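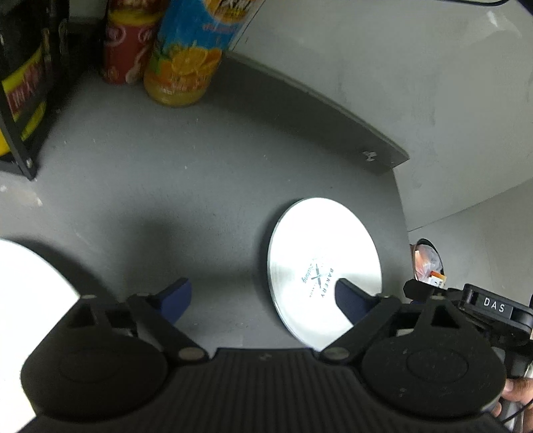 How a little computer knows you have pressed a button

When you press a doorbell, it rings. When you press a button on a game controller, somebody on the screen jumps. A computer inside has noticed your finger, but it has no eyes and it can't feel anything. So how does it find out?

It finds out through a pin.

What is a pin?

A small computer board often has rows of short metal spikes along one edge. Each spike is a pin. You can push a wire onto a pin, and the other end of the wire can go to a button, a light, a buzzer or something else you want to join to the computer.

The Plimivora board that we use in our Thursday club has 38 pins. Some of them always do the same job. One kind gives out power, and another kind is called ground. Ground is where the electricity goes back to, so that it can travel in a full loop. A full loop is called a circuit.

The rest of the pins can be told what to do by a program. You can tell one of these pins to be an output or an input.

An output pin sends. It can turn a small light on or off.

An input pin listens. It checks what is happening on its wire and tells the program.

For a button, we need an input pin.

High and low

An input pin can only tell two things apart. It can't tell whether your button is red or whether you pressed it with your thumb. It looks at the voltage on the wire, which is a measure of how hard the electricity is being pushed.

If there is plenty of push, the pin says "high". If there is hardly any, the pin says "low". Programs usually write high as 1 and low as 0.

Think of a letterbox with a flag on it. The flag is up or the flag is down. From the window you can see which, and you can't see anything else about the post. The computer is the person at the window.

What is inside a button?

A simple push button has two metal parts with a gap between them. Electricity can't cross the gap. When you push down, a piece of metal bridges the gap and the two parts are joined. When you let go, a spring lifts it up and the gap is back.

So a button is a bridge that is there only while you push.

Now join one side of the button to ground and the other side to your input pin. Press the button and the pin is connected to ground. The pin says "low". Good.

But what does it say when you let go?

The floating pin

You might guess that it says "high". It doesn't have to. With the button up, the pin isn't connected to anything at all, and so nothing is telling it what to be. It might say high, then low, then high again. Even waving your hand close to the wire can change it. We call this a floating pin.

Rhun Bowen found one of these in his first project. He had made a quiz buzzer, and it kept going off while everyone was sitting down with their hands in their laps. His program was fine. His pin was floating.

The cure is a resistor. A resistor is a small part that makes it harder for electricity to get through. You put one between the pin and the power, and it gently pulls the pin up to high. For this reason it is called a pull-up resistor.

With the button up, the resistor wins and the pin says "high".

With the button down, the pin has an easy path to ground. The gentle pull of the resistor is too weak to beat that, so the pin says "low".

Lots of boards have pull-up resistors already built in. You only have to switch one on in your program. Rhun did that, and his buzzer went quiet until somebody pressed it.

Isn't that back to front?

Yes, a bit. With a pull-up resistor, pressed is low and not pressed is high. Most people expect it the other way round. If your light comes on when you let go of the button and goes off when you press it, this is probably why. You can fix it by changing one line in the program. Swap the 1 for a 0.

How does the program look at the pin?

The simplest way is to keep asking. The program goes round and round in a loop like this:

Look at the pin.
Is it low? Then turn the light on.
Is it high? Then turn the light off.
Go back to the start.

This is called polling. It sounds like hard work, but computers don't get bored. A loop that looks at the pin 2,000 times every second is no trouble for a little board.

The other way is called an interrupt. The program gets on with another job, and the board taps it on the shoulder when the pin changes. It is like doing your homework while you wait for the doorbell, when the other way would be to open the front door again and again to see if anyone is there.

One press or lots?

Idris Gethin wrote a program to count button presses. He pressed his button 4 times and the screen said 9.

The trouble was in the metal. When the two parts inside a button meet, they don't always stay together at once. They bounce, like a ball dropped on a hard floor, only the bounces are tiny and very quick. You would never feel them. The computer is fast enough to notice, and it counts every bounce as a new press.

Getting rid of the extra counts is called debouncing. The easy way is to wait. After the pin changes, tell the program to ignore it for a very short time – 20 thousandths of a second is often enough – and then look again. By then the metal has settled down.

Things to remember if you try it

Ask a grown-up before you start, and only use a small board running from a battery pack or its own USB lead. Never join anything to the sockets in the wall.

Turn the board off before you move a wire.

Don't join a power pin straight to a ground pin. That is called a short circuit, and it can damage the board or make the wires hot.

Check the pin number twice. On many boards the number used in the program is different from the number you get by counting along the row. The drawing that comes with your board shows both.

Words to know

Bounce: the quick on and off when the metal parts in a button meet.

Circuit: a full loop that electricity can travel round.

Floating: not being pulled to high or to low.

Ground: the part of the circuit that electricity goes back to.

Input: a pin that listens.

Output: a pin that sends.

Pull-up resistor: a part that keeps a pin high until something connects it to ground.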